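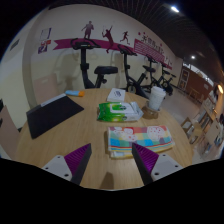

Wipes, towel and cup on the round table by the bikes

What should stay on the table in a small bike room?
Ours fills up with odds and ends and I'd like a rule. Wood top, light color.
posted by Grenstead, Oct 9, 2020

Kusudine
Wipes and one folded towel. Tablets and tubes go in a bin by the door. Keep the cork holder if people bring cups, it saves the wood from rings. We buy wipes in packs of 400.

Tierney
just get a shelf, ours was 14 dollars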